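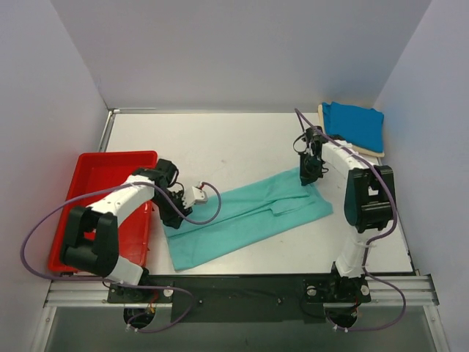
It's too slow to be any use, a reader signing as Hemen wrote to me after my last column, and he would rather see the money spent on another pair of hands. I had said I was going to the open day at Sallora, the automation workshop in Womville, to watch two robot arms fold laundry. He told me to save the bus fare.

I went anyway, on Wed 8 January, and I have been arguing with his letter in my head ever since. He is right that it is slow. I think he is wrong about what follows from that.

The folding bench was in the second room, past the coffee. Two arms are bolted to a rail along the front of a table, and the table has pale walls on three sides. There is a red tray on the left. In the back corner, a blue cloth sat folded on top of a lighter one. In the middle was the job itself, a piece of teal cloth, with a gripper at each end of it.

I have folded a lot of shirts. For two years I worked nights in a hotel laundry, and I could do one without looking at it. So I may be a harder audience than most. I stood by that bench for 44 minutes, long enough for the people I came in with to see everything else and go home.

Cloth is hard work for a machine. A box keeps its shape when you pick it up. A shirt has a new shape every time, and half of it is hidden under the other half. A person deals with this by feel. You pinch, you give it a tug, and your fingers tell you whether you have one layer or two. The arms have to get by with a lot less than that, and you can tell from watching how much of the work comes before the fold, just in getting hold of the right bit of fabric.

The speed complaint treats the bench as if it were a finished product. Sallora did not present it that way. The card on the wall said the team had logged 2,767 folding attempts since May, and that 411 of those had been thrown out as unusable. I liked seeing the second number printed next to the first. Most firms would have left it off and put up a video with music.

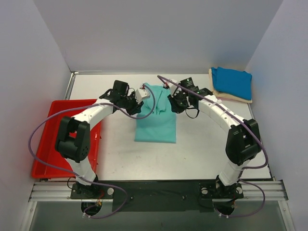
What an open day is for

My complaint is a different one. The visit was set up so that we watched and then left. A sheet by the door explained what the arms were doing, but there was no place to write down a question, and no one from a laundry had been asked to speak. Yüksel, the linen service on the other side of town, does this work all day. Its staff know which fabrics slip, which collars won't lie flat and which items aren't worth folding at all. They should have been at that table.

I also think the public should be shown the dull parts. Leave the bench running all afternoon, as Sallora did, and let people see the crumpled stages along with the neat ones. A visitor who has watched a sleeve bunch up will have a better idea of when this might reach a workplace than one who has read a brochure.

As for the other pair of hands, I would hire them too. The laundry I worked in was short of people every winter, and a slow machine would not have changed that. But a slow machine can be left with the towels overnight, and I would have been glad to find them done in the morning.

Sallora plans another open day in May. I'll be taking the bus again, and I have written back to Hemen to tell him which one.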